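Is the Trurik sorting kit worth it for a small classroom setup?

Asked 2019-06-23 in Kits and Starter Bundles

Hi all! I teach an after-school tech club and I've been asked to pick one arm package for next year. The one I keep coming back to is the Trurik sorting kit sold through Ditholm (arm not included, you bring your own, then they give you the task software, the mount and a year of support). They want 3,000 for it, and that's most of what I have. My kids are 11 to 14 and I'd like them to do the "put the groceries in the right basket" kind of task without me writing code all night. Has anyone lived with it for a while? Does it cope with round stuff? And is the support any good, or do you get a ticket number and silence?

3 answers

Answer by Krisztina Medve (accepted)

I've had mine since November, so I can tell you a fair bit. Short version: I like it, I'd buy it again, and the manual is awful.

We run it with ordinary things from the kitchen and two wicker baskets, a dark one and a lighter tan one. Fruit is nice to start on, and so is a bread roll, just leave plenty of open table in front of the baskets so the arm has space to come in.

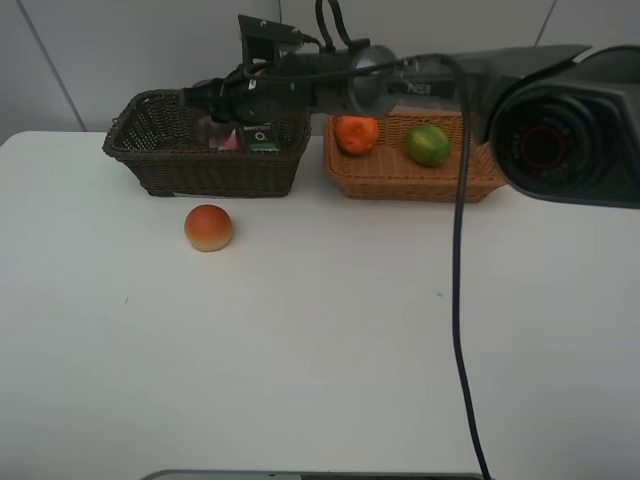
Setup

Took me 6 evenings, and four of those were cables. Seriously, plan your cable routing before anything else! Ours hangs down across the table on the right, and I've learned to keep everything I want picked up over to the left of it. The mount itself is solid. Software installed fine on my second laptop and never on my first, no idea why.

Teaching a new object is the fun part. You guide it through the pick over and over (I did 52 for the roll, which was overkill) and then let it train while you go eat dinner. The kids can do this bit themselves, mine fight over whose turn it is.

Our arm is a Piper, it says so right on the upper link. Round things have been OK for me, a lime is easier than I expected. I'd hold off on cups until later. The see-through pinkish one we use is my nemesis, I must have retaught that thing a dozen times, and it still goes better standing out in the open than close to a basket.

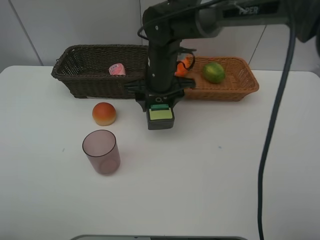

Support

Mixed. I wrote in twice. The first reply came the same afternoon and fixed my problem, the second took two weeks and told me to reinstall. The Ditholm forum is faster, look for the thread on basket heights, it saved me a lot of swearing. Oh, and ask them for the school price before you pay, it's not on the site anywhere.

Answer by mathias

we got the Prirero one instead, 1,317 and it does sorting too. less polished, you will be editing config files. if you don't want to code at night maybe not for you

Answer by tablesaw_dad

Haven't used it but 3,000 seems steep for software and a bracket. Can you get a demo first? I'd bring your own objects to it and see.

Comment from the asker: Thank you Krisztina, that's exactly what I needed! Emailing them about the school price tonight.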